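I've spent most of this winter being beaten by a cardboard box. I started in December with one gripper and a lot of confidence, and by the end of the month I had three on the shelf, a sore neck and a new respect for anybody who packs parcels for a living.

The first was the Voltix, which cost me 264 pounds second-hand and closes like a car door. Lovely on a tin of beans, hopeless on anything thin! The Hepburn was softer and much quieter, but it let go of things whenever it felt like it. Jinfeng Yan, who writes the control software I use, watched it drop the same plug over and over and asked very politely whether I'd read the manual.
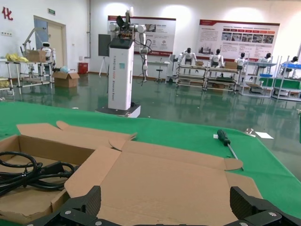
Cable is what sorts them out, if you ask me. A box has edges and stays more or less where you left it, but a cable slides off, bunches up and takes its neighbours with it. My test is dull and I'm fond of it - flaps open, black power cable coiled up inside, green cloth underneath, screwdriver lying off to the right where a careless finger might catch it. I've logged 1,674 tries so far, and the wrist camera has been more use to me than any of the expensive sensors.

The Gatov is the one I've kept. It's slow, and Marjorie Mottram says the motor sounds like a wasp in a jar (she's right), but over its last 100 goes it fumbled only 3. Next up is a softer set of fingertips from Zindov, if the post ever brings them.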